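搬到Ternley以后的第一张桌子

我住在Ternley已经8个月了。中文不是我的母语，所以写得慢，请大家原谅我有时候用词奇怪。

今天想写桌子。三月刚来的时候，我没有桌子，吃饭、写作业都在窗台上。后来在Tetteh旧货店看见一张浅色的木桌，要400块，我觉得有一点贵，走了两圈又回去买了。送货的人问我要不要把旧的桌布也带走，我说不要，因为我喜欢看木头的纹路。

我的习惯不太好，什么东西都先放在桌上：收据、钥匙、包装用的塑料、吃了一半的饼干。从Nuvthorpe寄来的包裹，有时候拆开了三天，纸和袋子还在那里。上个星期我终于决定认真收拾。我的方法很简单，先把大的东西拿走，再擦一遍，最后捡小的垃圾。小的垃圾最麻烦，薄薄的塑料贴着桌面，用手指很难抓起来。

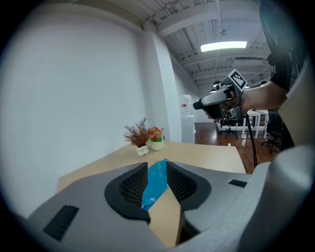

桌上的一团蓝色塑料，后面靠墙的是两盆小植物。

两盆植物我没有搬走。左边那盆的枝条是红褐色的，像羽毛一样，看起来很干，可是我很喜欢这个颜色，所以一直留着。它的白色小盆表面凹凸不平，灰尘容易藏在里面，要用旧牙刷慢慢刷。右边那盆开粉色和红色的花，盆是圆的，擦起来快得多。

以前我把它们放在桌子中间，吃饭的时候总是碰到叶子。现在靠着墙，前面就有地方写字了。白墙前面有一点红色，我觉得房间也暖和了一些（这个句子我查了词典，不知道对不对）。

塑料和纸我分开装，纸可以再用。还剩一个问题，收据应该放在哪里？我在Wiltitz的网页上看了很久的文件盒，没有决定。如果你有便宜的办法，请在下面留言告诉我。

2019年10月4日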